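Notebook, kitchen storage shelf, Ellurik room
August, 9:40 a.m.

Picking up from the shelf clear-out. The count of containers stands at 18, the count of lids is higher, and I have stopped trying to reconcile the two. Orphan lids are in the Kuhlmann tray by the sink. If you recognize one, please adopt it.

Labels first. The Gruvau tubs peel clean if you go slowly from a corner. The Riltard ones leave a gray fur that picks up every crumb in the building. Tried warm water and dish soap (softens the paper, does nothing to the glue), cooking oil (works, and now you have an oily tub), and a hair dryer on low, which was the winner until it tripped the breaker along with the kettle. The kettle's supporters were vocal.

10:15. Water test on the tubs with clip lids. Filled each to 345 ml, closed it, laid it on its side on a paper towel for ten minutes. Two left a ring on the towel. One left a lake. The lake belonged to the tub I have been carrying soup in since spring, and this explains my bag. Gaskets pulled and washed, both sides. There was something green in one groove that I chose not to write up.

Stacking: square tubs nest, rectangular tubs nest if they come from the same batch, round tubs roll off and should never have been bought. The shelf is 3 cm too shallow for the long rectangular ones, so they go in at an angle and everybody swears at them. Moving the upper board up one set of holes would fix it. I wrote that same sentence in the last notebook and will presumably write it in the next.

10:50. Decided on the following and am putting it in ink so I can't wriggle out:

1. Dry goods go in clear tubs only. The opaque one held "rice" for a year and it was salt.

2. Masking tape and marker on the short end, contents and month. Nothing on the lid, as lids migrate.

3. Store label stays on until the tub has passed the water test. After that, peel it. The clear rectangular one with the blue rim around its lid still has its label, dark blue with red and white, so by this rule it waits its turn.
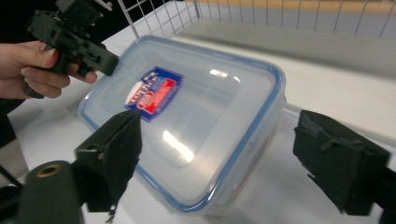
4. Anything that fails the water test twice gets demoted to screws and rubber bands. No appeals, including from me about the soup tub.

Left to do: the bottom drawer, which I opened and closed again. More marker pens. Ask who has the good scissors.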